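发件人:幼儿园游戏环境建设邮件列表管理组
收件人:列表全体成员
主题:回复:关于角色游戏区材料轮换周期的意见征集(第二次汇总)
日期:2024年12月9日

各位同仁:

列表于四月发出的意见征集现已截止。管理组收到各园书面意见24份,现就其中争议较集中的几项作第二次汇总,并附上一封来信的原文摘录及管理组的答复。首次汇总已载明的事项(材料清洗、破损登记、家长捐赠物品的接收手续)不再重复,需要查阅的成员请在列表存档中检索编号987。

本次汇总只涉及角色游戏区,建构区与美工区的意见另行发出。
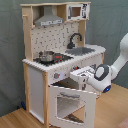
列表管理组
执笔兼存档负责人

一、关于轮换周期

征集稿原拟规定角色游戏区的主题每两周更换一次。赞成的园所主要考虑幼儿兴趣的维持,并指出固定周期便于教研组统一备课。反对意见则认为,角色游戏的情节需要较长时间才能形成,幼儿刚刚分清“厨师”“客人”“收银员”的职责,主题便告撤换,游戏始终停留在摆弄物品的阶段。

Hanent园提交了较完整的观察记录。该园中班在“小餐馆”主题开设的第一周,幼儿多为各自操作,相互之间的语言很少;至第三周,开始出现点菜、等候、退换等情节;第五周,有幼儿提出餐馆应当有“休息时间”,并自行制作了告示。该园据此建议以六周为一个基本周期,周期内只增减辅助材料,不更换大件家具。

Kumura园的意见与之接近,但提出小班应另作规定。小班幼儿以平行游戏为主,同类材料的数量比主题的延续更为重要。该园在小班设置了重复的锅具和餐具,争抢现象明显减少,教师得以把精力放在语言示范上。

管理组经讨论,拟将征集稿第二条改为:“中班、大班角色游戏区主题以六周为参考周期,由班级教师根据观察记录决定延长或缩短;小班不设主题周期,以保证同类材料数量为先。”

二、关于半成品材料与仿真材料的比例

此项意见分歧最大。部分园所主张减少仿真食物,代之以布块、松果、纸条、瓶盖等低结构材料,理由是有利于幼儿以物代物。另有园所反映,低结构材料投放后如缺少整理,很快散落各区,反而增加教师负担。

以下为Dafis园来信中与此有关的段落,经该园同意摘录:

> 我园自上学期起将仿真蔬果撤去一半,改投碎布和豆类模型。大班反应良好,幼儿用黄色布条作面条,用折叠的方巾作饺子,游戏时间有所延长。
> 小班的情况则不同。幼儿拿到布条后多用于拉扯和抛掷,与烹饪情节没有联系,教师反复介入,游戏多次中断。
> 我园的疑问是:征集稿要求各年龄段统一执行“低结构材料不少于一半”,依据何在?如确有必要统一,可否给予小班一个过渡学期?

管理组认为来信所提疑问成立。征集稿中的统一比例系沿用旧稿,当时并未区分年龄段,现拟予以删除,改为分年龄段的描述性要求:小班以形象明确的材料为主,少量加入低结构材料;中班两类并用;大班以低结构材料为主,仿真材料保留能够引发情节的少数几种。

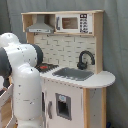

Bondell园随后就这一修改回信,认为描述性要求虽较灵活,但在园际互查时难以掌握尺度,检查人员的理解不同,结论便会不同。该园希望在附件中列出每个年龄段的材料样表,样表只作参照,不作评分依据。来信同时提醒,大班“以低结构材料为主”一句容易被理解为清空原有玩具,建议注明“逐步调整”。

管理组接受上述两点。材料样表由Bondell园与Dafis园共同起草,完成后在列表内公布,征求一轮意见后附于正文之后。“逐步调整”四字已写入修改稿。

三、关于教师介入的方式

各园对介入时机的表述较为一致,即先观察、后介入,避免以提问代替游戏。分歧在于教师是否可以担任角色。Kumura园主张教师以“客人”身份进入,可以在不打断情节的前提下丰富幼儿的语言;Hanent园则担心幼儿因此围绕教师展开活动,同伴之间的交流减少,并举出一次观察:教师入座后,三名幼儿先后为其上菜,原本正在进行的“送外卖”情节随即中止。

管理组认为两种意见并不矛盾。修改稿拟作如下表述:教师可以担任次要角色,停留时间宜短,退出时应以符合角色身份的方式离开,例如结账、道别;情节正在顺利展开时,教师不宜加入。

四、关于家具摆放与空间分隔

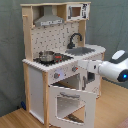

修改稿对大件家具仅作三项要求。其一,家具应稳固,靠墙摆放的须逐件检查固定情况。其二,角色游戏区与阅读区之间应有明确分隔,避免声音干扰。其三,区域入口宽度应能容两名幼儿并行,入口处不得堆放收纳箱。有园所建议进一步规定家具的品牌和规格,管理组未予采纳。各园场地条件和经费情况差别较大,统一规格既难以执行,也与本文件的指导性质不符。

关于区域人数,征集稿原以进区卡限定人数。多数意见认为进区卡可以保留,但人数应由班级与幼儿共同商定,并允许在游戏过程中调整。修改稿已照此改写。

五、后续安排

修改稿全文将以附件形式另行发送。各园如有补充意见,请直接回复本邮件,并在主题栏注明条款编号,以便存档。就个别措辞提出修改的,请同时附上建议文字。涉及幼儿姓名或可识别信息的观察记录,请在发送前自行处理,管理组不代为删改。

回复时请保留所引用的原文段落,删去无关部分,勿将整封邮件附于末尾。

此致
敬礼

幼儿园游戏环境建设邮件列表管理组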